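Filed under: Kitchen & Home > Drinks > Things People Swear By

Splitting a can of soda between two cups: which tips hold up

My brother-in-law Arvid Dalen has a rule for everything, and his rule for sharing a can is that it must be poured in one go, down the side, with the cup at exactly 45 degrees. I have been splitting cans at work and at home for 16 years and I have my doubts. Here are the tips I hear most, with what I think of them.

1. Wipe the lid first

Fine, do it. A damp paper towel is enough. You don't need the Fulelel lid wipes, which are a paper towel with a scent, sold in packs of 14. Open the can on the table, push the tab back down flat so it stays clear of the opening, and leave it there. 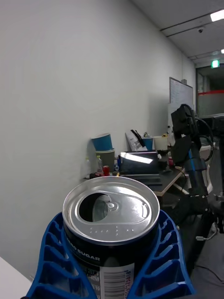 2. Tap the top so it won't foam

I've tapped, and I've not tapped. If a can has been rattling around in a bag, leave it alone for a few minutes. Tapping mostly gives you something to do while you wait.

3. Put the cups rim to rim

This one I'll allow. With the two cups touching you can move from one to the other without a long drip across the table. Get them where you want them before you pick up the can, and keep your sleeve out of the way.

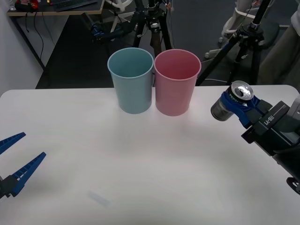 People will also tell you to hold the can up high so the drink "opens up." It loses fizz and gets on the table. Keep the opening close to the rim and go slow. Pour a little in the first cup, a little in the second, then go back and top up. Ivar Amundsen at my old office poured the whole first cup at once and then guessed at the rest, and the second person always got less.

4. Matching cups make it fair

Partly true. Two cups of the same shape are easier to compare than a mug and a tumbler - but look at them from the side, at eye level. From above, color fools you. The same soda looks like more in a pale cup than in a dark one, or it does to me.

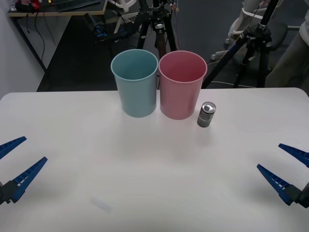 Size is the other thing. A big plastic cup makes half a can look stingy, and no pouring trick fixes that. Use smaller cups or open another can. The Trurkasow party cups have a fill line inside, and I found it too faint to be any use.

5. Never set the can down halfway

Arvid's favorite, and I can't find any sense in it. Set it down if your hand is tired. Just put it a few inches off to one side where an elbow won't get it.
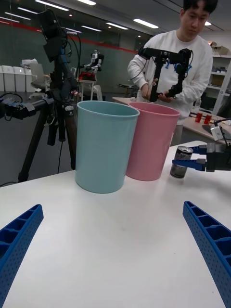 Rinse the can when it's done, before it goes in the recycling. An unrinsed one in September will bring every fruit fly on the street. As for the cups, warm water and dish soap, upside down on a rack - skip the soaking.

Recent in Drinks
Do ice molds from Misateo leak? Ours did
Getting the smell out of a plastic pitcher
Sundqvist bottle brush, four months in
Coasters that stick to the glass

We use cookies to remember your settings. By continuing to browse you accept our cookie policy. OK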